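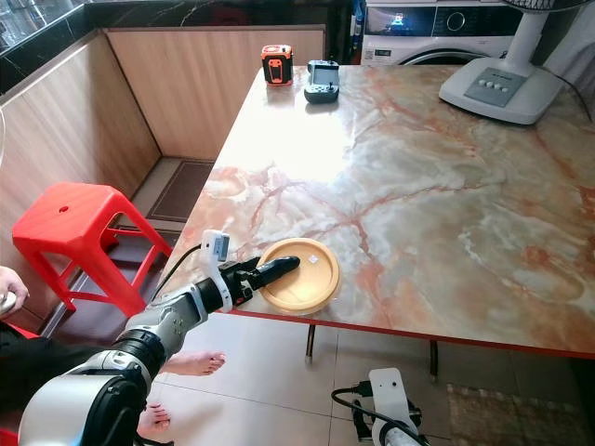
What does a newspaper editor do?

Quick one for kids who like asking questions. Grab a pencil.

A newspaper has reporters. You knew that. They go out, ask people stuff, write it down. But a story doesn't go straight from the notebook to the page. First stop, the editor.

The editor reads it. Then reads it again, slower. Looking for:

Wrong names. Big one. If the mayor of Ekdale is spelled wrong, people stop trusting the rest.

Wrong numbers. Say a reporter writes that 1,279 people went to the Painemal fair. Who counted? Was it the gate? Somebody guessing from the stage? The editor asks. If the gate only sold 589 tickets, somebody has to make a phone call before that story goes anywhere.

Missing people. A story about a fight over a skate park should hear from the skaters AND the neighbours. Only one side? Back it goes.

Too long. Papers have only so much room. A story might come in at 1,000 words when the hole on the page fits 600. Snip snip. Reporters grumble.

Headlines

Most reporters don't write their own headlines. Surprise! Often it's an editor or a copy editor. (Copy just means the words of the story. Nothing to do with copying off your neighbour.) A headline has to be short and it has to be true. Try it. "Council Votes to Keep Library Open" is good. "Library Shocker!!" tells you nothing.

What's a deadline?

The time everything has to be done. Miss it and the printers are standing there waiting, and the delivery trucks too. With 45 minutes to go a newsroom gets pretty loud. Then wierdly quiet.

What if they get it wrong?

Happens to every paper. They print a correction, a little note saying what was wrong and what's right. Usualy it's small and on an inside page. Go look for one tonight.

Have a go

Write five sentences about something that happened at school. Swap with a friend. Circle every fact, then ask "how do you know?" for each one. Can't answer? Find out or take it out.

Words to know

Source: a person or paper the facts came from.
Byline: the line with the reporter's name.
Lead: the first sentence. Sometimes spelled lede.

Handeo Kids' Pages, 22 July 1999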